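Growing and Storing Little Red Fruit: Your Questions

I get a lot of the same emails between May and the end of picking, so I finally sat down and wrote the answers out. I'm Mahmoud Abou Zeid, I grow strawberries and cherry tomatoes on a plot in Drokcombe, and I sell most of them out of my driveway. If your question isn't covered, write to me and I'll add it (eventually!).

Do I wash them before they go in the tub?

No, please don't. I know it feels wrong to put unwashed fruit in a clean container, but water sitting around the stems is what starts the mold. Wash what you're about to eat, right when you're about to eat it, and leave the rest alone.

What kind of container do you like?

Clear plastic, rectangular, low enough that I'm not tempted to fill it up. I've tried bowls, I've tried paper bags, I've tried the cardboard pints from the farm store over in Rutton, and I keep coming back to the clear tubs. I can see the fruit at the bottom without digging, and they stack in the fridge door side down next to the milk. Rectangular ones also fit my shelf and round ones just don't.

Lid on or lid off?

Strawberries get the lid, set on loosely. Tomatoes go without one and they stay out of the fridge until they're really ripe. My sister-in-law keeps hers cold from day one and we have agreed to stop talking about it.

Where do you do the sorting?

On a wood tabletop, whenever I can get one. I like butcher block because the fruit doesn't skate around the way it does on a slick counter, and a pale top makes it easy to spot anything that's gotten away from you. Put the tub down first and keep it within reach, then work from the table into the tub a piece at a time. Dumping a whole bowlful in is how you get bruises.

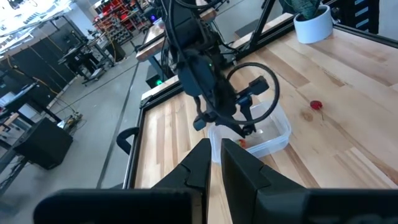
I wipe the wood down as soon as I'm done, too. Tomato juice isn't so bad, but strawberry juice will leave a pink spot if you go off and have lunch first. Ask me how I know.

Stems on or off?

On! For both. Pulling the stem opens up a soft spot, and that's the first place to go. If one comes off in your hand, well, eat that one.

How many layers can I put in a tub?

I stop at 2. A folded paper towel goes on the bottom and another between the layers if it's been a rainy week.

How much fits in one of yours?

My everyday tub holds 600 grams of strawberries without squashing anybody. I write the weight on a bit of tape so I don't have to think about it on selling days.

Which varieties are you growing this year?

The tomatoes are nearly all Mansour, a small red one I got as seed from a neighbor, plus a short row of Irkmont, which ripens later and has thicker skin. I put in 54 plants and that was too many. The strawberries are whatever the previous owner left behind, and I've never found out the name.

One of my berries has gone soft. Do I toss the whole tub?

Goodness, no. Take out the soft one and anything touching it, change the paper towel, and check again the next morning. Soft without fuzz is fine for jam. Fuzzy goes in the compost.

Can I freeze them?

Yes to strawberries. Hull them, spread them on a tray so they aren't touching, and bag them once they're hard. Tomatoes you can freeze whole, but they'll only be good for sauce afterward.

When do you stop selling?

Last driveway day this year is 9th August. After that I'm making sauce and you're on your own. Bring your empty tubs back before then if you have any of mine, I'm running low again.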